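Ditte Lykkegaard
@dittelykkegaard

I've been meaning to write up how our block got its supper going again, and a few of you asked after my last post, so pull up a chair, this is going to be a long one (you know me by now). 1/14

We live on Tierney Street, the short end, the part that slopes down to the old feed store. When I moved in there was a supper every month from spring through fall. Long tables in the road, somebody's uncle on the accordion, kids allowed up until it was properly dark. Then a couple of the older families moved away, and one year it was skipped, and then it was skipped again, and after that people talked about it the way you talk about a restaurant that closed.

2/14
What got it started again was a casserole dish. I had one in my cupboard with a strip of masking tape on the bottom that said IGWE in capital letters, and I had been walking past the Igwes' front door with a guilty conscience for longer than I'd like to admit. So in January I finally filled it with scalloped potatoes and carried it over. Ayodele opened the door, looked at the dish, and said "I bought a new one of those!" and then she made me come in and sit down.

3/14
We talked until my tea was stone cold. She remembered things about the suppers I had forgotten completely, like the year the wind took the paper tablecloths clear down to the feed store and we found one in a tree the next morning. And she said, why don't we just do one. Indoors, small, at my place. Don't ask the whole street. Ask whoever you'd be happy to see in your slippers.

4/14
That was such good advice that I'm going to repeat it for anyone thinking of doing the same where you live. Ask the people you'd be happy to see in your slippers. We made a list on the back of a pharmacy receipt and came up with 12 names, counting ourselves, and every single one of them said yes. I had really expected to be let down gently by at least half!

5/14
The food. Oh, the food. Oluwatosin Akande brought jollof rice in a pot so big he had to set it down on the porch steps and rest before he could get it through the door. Leonidas Margaritis made his mother's white bean soup, the one with a frightening amount of olive oil, and stood over it the whole evening telling people to take more bread. I made the potatoes again, having had some practice, and a cucumber salad with dill the way my grandmother did it, a bit sweet and a bit sharp.

6/14
A few people have asked for the cucumber salad, so: slice the cucumbers as thin as you can stand to, salt them, leave them in a colander while you do something else, and squeeze them out hard with your hands. Then equal parts white vinegar and sugar, a splash of water, plenty of black pepper, and dill if you like dill. Cover it and leave it in the fridge overnight. I've tried making it the same day and it tastes like it's in a hurry.

7/14
Now, dishes. Ayodele and I had a real back-and-forth over this. She wanted the good plates out, all of them, chips and all, and I was picturing the sink afterward. We settled on real plates for the grownups and plain plastic cups for everybody, big and small. I was a little snobbish about the cups at first, I'll own up to that, but I've come all the way around. They don't mind being dropped and they don't make a kid feel like she's holding something she shouldn't. 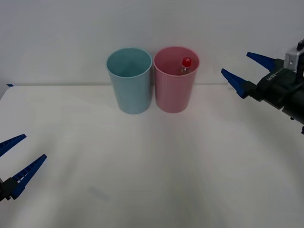 8/14
SEATING, or how I learned to stop fussing

I had drawn up a seating plan. Of course I had. I'd put the talkers next to the quiet ones and the two people who don't agree about the parking on opposite sides of the room. Garba Nwosu came in, read it very politely, and then sat down in the armchair by the window with his plate on his knees and stayed there all night, and by the end of the evening half the party was on the floor around that armchair. I put the plan in the recycling.

9/14
Garba used to drive the 219 bus, for those who don't know him, and he had that route for years and years. He can tell you who got on at which stop and what they were carrying. He told one about a man who rode home with a full-size standing lamp, shade on, and how everybody in the back half of the bus took turns holding it steady around the corners. I laughed so hard I had to put my fork down.

10/14
The two people who don't agree about the parking ended up side by side on the stairs, by the way, sharing a bowl of soup bread and talking about tomatoes. I don't want to make too much of that. They still don't agree about the parking. But one of them has since offered the other some seedlings, and I've seen the trays go across the road with my own eyes.

11/14
MONEY, seeing as somebody asked me this privately and I think it's a fair question that more people should feel free to ask

We didn't collect any. People brought what they brought. What Ayodele and I bought between us, meaning the bread, the drinks, the butter, candles, paper napkins and a cake from the Rimari bakery because neither of us wanted to bake, came to 55 dollars. We split it. If it had been a bigger crowd I would have put a jar out, and I don't think anybody would have minded the jar.

12/14
Things I'd do differently, while it's fresh. I'd have a second pot of coffee ready before the cake comes out. I'd clear the coats off the bed, or at least put them somewhere the cat isn't. I'd write down who brought which dish, with tape on the bottom like the Igwes do, because as I type this I have a blue enamel pan and a very nice serving spoon and no idea on earth where they belong. If the spoon is yours, please come and get it! There's coffee.

13/14
And I'd start earlier. We said seven and people with little ones had to leave just when it was getting good. Next time it's five thirty, with soup on the stove from five for anybody who shows up hungry. Leonidas has already volunteered the soup. He has also volunteered a second soup, and I'm told there's a disagreement at his house about lentils that I've decided to stay out of.

14/14
So there is a next time, that's my news. Oluwatosin is hosting, and we've each agreed to bring along one person from the street who wasn't at the first one. When it warms up we'd like to be out in the road again with the long tables. Ayodele thinks the old trestles are still in the shed behind the feed store, under a tarp, and we're going over to look as soon as we can find out who has the key.

Oh, and one more, I forgot the accordion! It belonged to the uncle of the family at the top of the hill, and his niece still has it. She says two of the keys stick and she only knows one song all the way through. I told her one song is plenty, and she's coming to Oluwatosin's with it, sticky keys and all. If anyone reading this knows how to fix an accordion, my messages are open and I pay in potatoes.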